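Project report: the stop that didn't stop
Eludow, two-arm cabinet task, Celton building

So this was supposed to be a report about opening drawers. We had a two-armed robot in simulation, a small cabinet with green drawers, and a plan to get a controller to do useful things with them by the end of July. We did get some drawer opening done (it's in the appendix, please read it, it took ages!) but the thing I want to write about is the fault we found in our own safety stop, which ate up most of the project and taught me more than the drawers did.

Quick background for anyone grading this who hasn't seen our setup. The whole thing runs in Muvico, the simulator our course uses. I wrote the arm controller. Kátia Damasceno wrote the task scripts and the logging, which we called Eludow because that was the first name that wasn't taken on the server. The stop module is called Skjelbred and we got it from last year's group, working, with a readme, and I remember thinking great, one less thing to write.

Skjelbred's job is simple. It listens for a heartbeat message from the controller. If it hears nothing for 200 milliseconds, it should freeze both arms where they are and keep the grippers at whatever force they had. It also freezes everything if you hit the stop key. 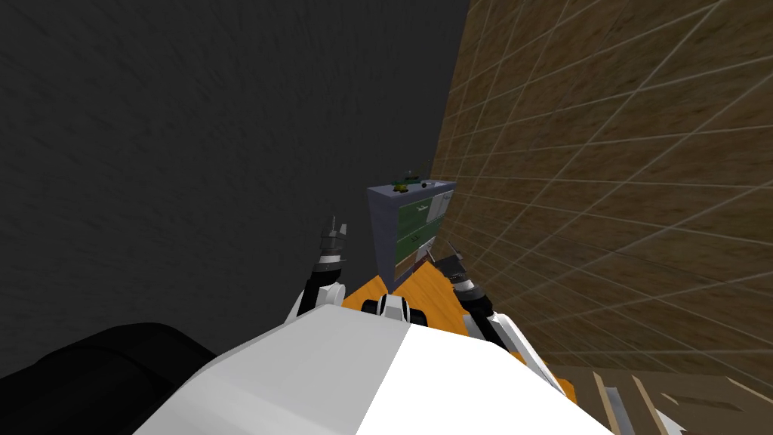
Head view in Muvico, both arms out and the cabinet in the corner.

The first sign of trouble was a scratchy little note in the run log that said "arm moved after stop." I ignored it. I'm putting that in writing because our instructor asked us to be straight about our process, and my process was that I saw the warning, figured the logger was rounding something badly, and went to get dinner. It came back the next morning on a different task, and then twice more before lunch, and at that point Kátia sat down next to me and we started pulling the logs apart.

What we saw was that the left arm froze perfectly every time. The right arm usually did too. But every so often the right arm would get the stop signal, say "stopped" in the log, and then carry on gliding at a slow steady speed. It never jerked or sped up, which is why we hadn't noticed it by eye. It just kept going until it ran into a joint limit or the side of the cabinet, and on a real robot that could be somebody's hand.

We wanted to know how often, so we set up a batch overnight. 3,000 runs, each with a stop sent at a random moment, nothing else changed. In 145 of them the right arm kept moving. Every single one was the right arm. I spent a whole evening convinced that it was a left/right mixup in my controller (I had swapped the arms once before, back in the first couple of weeks, so it was a fair guess) and I rewrote that file pretty much from scratch. Ran the batch again. Same thing. That was a low point.

The next idea was Kátia's, and it was a much better one. She sorted the bad runs by what the controller was busy doing at the moment of the stop. They all fell in the short stretch where the controller switches from moving to a place to closing on something. During that switch the right arm goes from position commands to speed commands, so it can creep in gently. And Skjelbred freezes an arm by repeating the last command it received! If the last command was "be here," repeating it holds the arm still. If the last command was "move forward slowly," repeating it means the arm moves forward slowly, forever. The left arm never uses speed commands in our scripts, so it never had a problem.

I can't tell you how satisfying it was to see that, and how sick I felt about five seconds later. Last year's group only used position commands. Their stop was fine for them. We added a new kind of command, never read the freeze code, and broke the one part that was meant to protect us from our own mistakes.

Then there was the gripper side of it, which we nearly skipped. If the arm can be wrong after a stop, what about the fingers? We made a separate set of tests with a dark maroon cylinder held upright between the finger pads and sent stops at different points in the close.
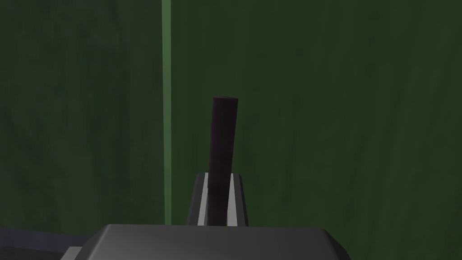 Arvid Holmgren read our draft at this point and wrote back that holding the grip force after a stop isn't always the safe choice. If the thing between the fingers is a part, fine, you don't want it dropped. If it's a person's finger, you want the opposite, and the stop module has no idea which one it's got. He asked us which case we had designed for, and said "whatever the old code did" wouldn't count as an answer.

Well, that was exactly our answer, so we had to go away and think. We ended up with two kinds of stop. A heartbeat loss keeps the grip, and the stop key opens the fingers slowly after the arms are still. I'm not sure that's right for every robot. Arvid's point was mostly that somebody has to pick, and write it down, and I've put our choice at the top of the new readme where the next group can't miss it.

The fix for the arms was short, something like a dozen lines. When Skjelbred gets a stop it now reads the current joint positions and sends those as position commands, no matter what came before. It also checks afterward that the joints are really still, and if they aren't it cuts the drives. We ran the full batch again and got no moving arms at all. Kátia made me run it a second time before she'd let me celebrate.
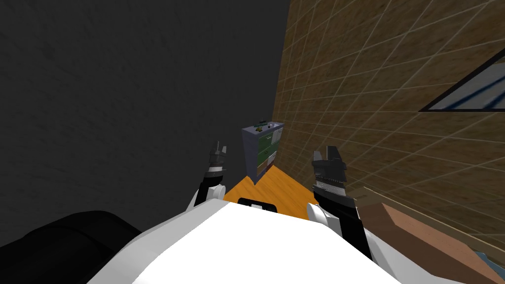 Our last round of checks was about where the arms are when the stop lands, since the first batch had started every run from the same pose. Kátia picked new start poses and I made a list of what the right arm could drift into from each one. With the grippers on either side of the cabinet like this, the drawers were the obvious worry, but there's also that brown wooden surface down beside the right arm, and I had left it out of my collision list completely. I only caught it by looking through the head view. It went on the list and we reran those poses with it included. Still no movement after a stop.

Things we didn't get to: stops during a handover between arms, stops while a drawer is half open, and anything at all on real hardware. The second one bugs me the most. A drawer has its own momentum in Muvico and I don't know what happens to the hand holding it when the arm suddenly locks. Kátia has a test script started for it in the Eludow folder, and the batch settings are saved next to it.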